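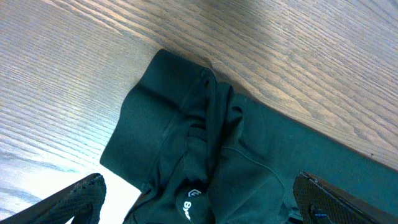

Call for Participants: Kiltonine Student Project in Robotic Garment Handling

The Clisten Robotics Club invites applications from currently enrolled students to take part in the Kiltonine project during the coming academic year. Up to 11 places are available. Students from all departments may apply, and membership in the club is not required at the time of application.

About the project

Kiltonine is a student-run project concerned with the handling of clothing by a robot arm. The team works on picking up, spreading and folding garments on a tabletop, beginning with items that have been dropped or bunched rather than laid out. Stretch fabrics and dark colors receive particular attention this year, as the present software has difficulty telling a fold from a shadow and a seam from an edge. The project will enter the garment task at the Pinheiro student competition, held each May.

The faculty advisor to the project is Rosário Bastos. Daily work is directed by the student leads of the two groups described below.

Open roles

Operators guide the arm by hand controller through complete folding attempts and record each one. Operators also label recordings and note failed grasps. No programming experience is needed. Good eyesight for small detail, corrected or otherwise, and a steady working pace are of more use than experience with video games, although applicants often ask about the latter.

Developers maintain the Sison software, which the club uses for recording, playback and training. Applicants should be comfortable writing Python and reading code written by other people. Prior coursework in machine learning is welcome but is not a condition. One developer will be assigned to gripper maintenance, including the replacement of worn finger pads and the checking of cables, and applicants with shop experience are asked to say so.

Time and conditions

Participants commit to four hours of laboratory time per week, in two sessions of two hours each. Operator sessions include a break at the halfway point. Attendance at the monthly project meeting is expected of all members. Participants who miss four sessions without notice will be asked to give up their place to an applicant on the waiting list.

Participation is unpaid. Students may request independent study credit through their own department – the advisor will sign the necessary form, but the decision rests with the department. Travel to the competition is covered for members of the competing team.

All participants must complete the laboratory safety session before working near the arm. Long hair must be tied back, and loose sleeves, scarves and hanging jewelry may not be worn at the workstation.

Recordings made in the project show the table, the garment and the gripper. They are stored on club equipment and may be used in student reports and theses.

How to apply

Please submit a single document containing the following:

Your name, department and year of study
The role for which you are applying
A statement of no more than 20 lines on your interest in the project
The hours at which you are regularly available

Developers should add a short sample of their own code. Letters of recommendation are not required and will not be read.

Applications may be left at the club office, Room 2177, or handed to either group lead during open laboratory hours. Selected applicants will be invited to a short conversation and a trial session at the workstation. Applicants not selected will remain on the waiting list until the end of the academic year unless they ask to be removed.

Clothing donations for the project are accepted at the same office. Items should be clean, in adult sizes, and free of pins.

Posted Jul 6, 2021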